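Hutero Drawstring Pouch, Medium

Home / Travel / Bags and Pouches / Hutero

Color: Bright Orange
Also in: Slate, Moss, Sand
In stock, ships from our Sevgate warehouse

We've carried the Hutero pouch for a good long while now, and it's still the little bag we reach for first when somebody writes in asking what to do about the bottom of their suitcase. You know the place we mean – the corner where the hair ties, the travel tubes and the one charger you really need all end up together under the socks. A pouch like this gives all of it somewhere to live, and it folds down to next to nothing when you don't need it (ours mostly ride around in coat pockets).

The fabric is a thin, lightweight nylon, and yes, it crinkles a little, and it will go on crinkling, so please don't iron it! The cord is black, runs through a stitched channel at the top, and is long enough to loop over a hook on the back of a bathroom door. We like the orange best for travel. You can spot it in a dark hotel room at 5 in the morning, and it's very hard to leave behind on a bed.

What fits
The medium holds a small toiletry kit, or a swimsuit and goggles, or a child's spare outfit if you roll it tightly. Customers also use it for yarn, dog leashes and board game pieces. For shoes you'll want the large, which takes most pairs up to a men's 11.

Packing it
Put the tubes in first with the caps up, and tuck soft things like scrunchies and washcloths in around them. Leave a couple of inches free at the top so the mouth can gather properly. If you pull the cord over a pouch that's stuffed to the brim, the channel takes all the strain, and that's the seam that goes first on any drawstring bag, ours included. 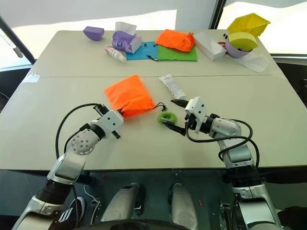 Lins: I've had two of these for a couple of years and the cord on the older one started slipping open in my gym bag. A plain cord lock from the sewing store fixed it. I do wish they came with one already on, but I'd still buy them again.

The cord locks are now sold separately in packs of 7, and they fit every size of Hutero pouch.

Details
Size: 16 inches tall, 12 inches wide, laid flat
Weight: 33 grams
Closure: single black drawstring
Care: machine wash cold in a mesh bag, hang to dry
Water: fine with a damp washcloth, but the seams aren't sealed

Goes well with
Jomport squeeze tubes, set of three
Hutero Drawstring Pouch, Large
Hutero cord locks, black

Returns are accepted within 30 days, unused, with the tag still on.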